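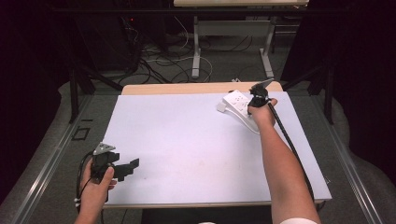
Hand-held gripper drops out when reaching over the power strip

Asked in: Home and shared workshop builds
Viewed 641 times

I am building a pair of hand-held grippers for recording two-handed tasks, to be replayed later on a pair of arms. Each gripper has one black cable back to the controller, a Clonel board on a shelf off to the side. The work surface is a white board laid over a light wooden table. Both units are held in the hand and the jaws are worked with the fingers.

The task I am recording at the moment is handling a white power strip and its plug. The left unit logs cleanly. The right unit loses jaw position for a few samples at a time, mostly when I reach forward over the strip. The log shows the last good value repeated and then a jump. Left and right run the same firmware (Graneck branch, March build) and the same encoder.

What I have tried:
- Swapped the encoders between units. Fault stayed on the right.
- Dropped the bus speed from 300 to 122 kbit/s. Fewer dropouts, still there.
- Recorded with the strip unplugged from the wall. No change that I could measure.

The right cable hangs down beside my forearm and over the edge of the board. The left one is held with white cable ties and curves down its own side. Is this interference, or something mechanical?

3 answers

Answer 1 (accepted, 15 votes)

Mechanical, most likely. You have already done the test that matters: with the strip unplugged the fault is the same, so mains pickup is a poor candidate.

Your two cables are not fixed the same way. A cable left to hang from a hand-held unit puts its own weight on the connector, and reaching forward adds to the pull. Crimped contacts in small housings will go open for a few milliseconds under that load and look fine on a meter afterwards.

In order:

1. Hold the right unit still and log for five minutes. You should get no dropouts.
2. Keep it still and flex the cable by hand within a few centimetres of the connector. If the dropouts come back, you have found it.
3. Re-crimp or replace that end. Do not just push it back in.
4. Tie the cable to the gripper body, leaving a small slack loop between the tie and the connector.
5. Run it up to an overhead point if you have a frame to hang it from. Dragging over a table edge will wear the jacket through in time.

The improvement at the lower bus speed does not rule this out. A marginal contact adds resistance and slows the edges, and a slower bus tolerates more of that.

Separately, your firmware should flag a stale reading. Repeating the last good value hides the fault and will spoil your replay. Add a sample counter and discard anything where it does not advance.

Comment from the asker: Step 2 reproduced it at once. One crimp had caught the insulation and only a few strands of the conductor. Re-made it, added two ties and a loop, and the next session had no dropouts. Counter added as well.

Answer 2 (4 votes)

Check the ground too. I had a similar fault on a Halvorsen encoder where signal and ground shared a long thin return. A twisted pair for each signal cleared it. I would not run a signal cable alongside a mains lead for any distance either – crossing at a right angle is fine.

If you do go to shielded cable, bond the shield at the controller end first and see whether that is enough. Shielded cable is stiffer and you will feel it in the wrist after an hour.

Answer 3 (0 votes)

Had this on mine, bought a better cable from Adedby and it went away. Never found out why. Might be worth going wireless?

Comment: Wireless would swap a connector fault for variable latency. For two units that have to stay in step I would keep the wires.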